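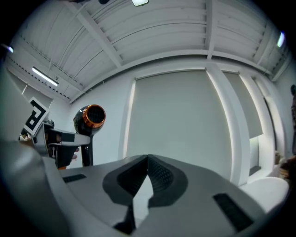
Signe Bergmann thinks the students should be building a robot and that everything else is a distraction. She put this to me after our last open evening, and put it again in an email the next morning: a robotics club where most of the members spend most of the term holding grippers in their own hands and picking up household objects has, in her view, forgotten what it is for. Children and teenagers join to make a machine move. If they wanted to handle a hair dryer they could do it at home.

I have helped run the club at Radis for long enough to have heard this from several parents, and I take it seriously. I also think it is wrong, and I would like to set out why before we plan the spring.

Some background for those who were not at the meeting. The group entered the Mundale student challenge this year. The task is to train an arm to handle ordinary things from a bathroom or a kitchen, and the training material has to be recorded by the students themselves, with hand-held grippers. Our team set a target of 2,000 usable recordings. They finished with 2,248. It took them 13 weeks, and for 11 of those the arm stayed in its crate.

It is the 11 weeks that people object to. I can see how it looks from the doorway. You come to collect your daughter and she is standing at a table, closing a pair of finger pads on the handle of something, letting go, and starting again. There is no motor noise and not much to film on your phone.

But consider what went on in those weeks. In the first fortnight the students threw away nearly everything they recorded. They moved too fast, or they turned their wrists in ways the arm could never copy. They hid the markers with their sleeves. Imani Benavides kept the list of reasons for rejection and read it out at the start of each session, and by the fifth or sixth week the list was short. They had learned to look at their own movements and say what was wrong with them. I have taught adults who could not do that.

The hair dryer is a good case. It is an awkward object. The weight is at the top and the handle is slim, so if you grip it low it tips, and if you grip it high you are holding the wrong part for whatever comes next. Two of the younger members argued about this for most of an evening. One wanted every recording to use the same grip, the other wanted as many different grips as possible. Both had reasons. They ended up splitting the set in half and agreeing to compare the results in March. That is an experiment, properly designed, and no adult suggested it.

Compare this with how we used to work. Two years ago we bought the Duvari kit, which comes with an arm, a booklet and a finished program. The students had it waving within an hour. Everyone was pleased, me included. By the fourth session half of them had stopped coming, and those who stayed could not have told you why the arm did what it did. When it missed a cup they moved the cup.

There are fair criticisms of the present arrangement and I would rather make them than leave them to others. The work is repetitive. It suits patient students better than restless ones, and we lost one or two restless ones in October who might have done well with a soldering iron. Lambros Mitsotakis-Vlachou has asked for a second table where members can build and repair things while the recording goes on, and he should get it. The sessions were also too long. Two hours of careful handling is tiring, and the later recordings were worse than the early ones nearly every week. Ninety minutes would do.

I am less persuaded by the suggestion that we drop the recording altogether and buy a ready-made set. It would save a term. It would also mean that when the arm fails, as it will, the students have no idea where to look. At present, if it drops something, someone in the room can usually remember the afternoon when they recorded that object badly.

Irén Farkas raised the matter of the competition itself, and whether placing well ought to count in how we judge the year. A little, perhaps. The Oyelaran school team had a better arm and a bigger room and will probably beat us. I don't mind that much. I mind more whether our lot can explain their own work to a stranger, and on the open evening they could.

Signe and I have not agreed. She would like the arm out of its crate from the first week of next term, even if it only sits on the bench switched off, so that newcomers can see what the recordings are for. I have no objection to that and have asked for the bench to be cleared.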